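Vasthorpe Edges Study: progress report to the Cekemby Fund
November 27, 2025

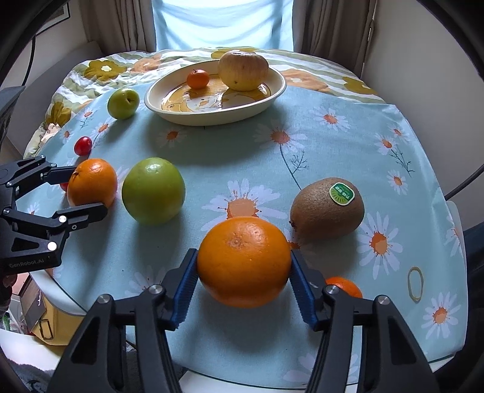 Oranges and cherry tomatoes over the daisy tablecloth.

Hi all, quick one from me before the December break. The mapping of the old ring road is done, all 18 blocks of it, and I'm really pleased with how it came out! The garages and side yards between the housing estate and the Jasten bus depot turned out to be the busiest part of the whole district (people repair cars there, cut hair, sell eggs), and none of that shows on the city's zoning plan.

Nassoro Swai has finished 3 of the walking interviews and is typing them up now. The rest had to wait, as the depot was closed to us for most of the month. We've also got the 1970s plot drawings from the Ďurica archive, but the scans are rough and I'd like to redo the worst sheets.

Money: we're on budget except for printing, where I went over by $200 on the big fold-out maps. I'd like to move that across from travel if you're okay with it. Draft chapter two comes to you in December, minus the section on fences, which I'm still arguing with myself about.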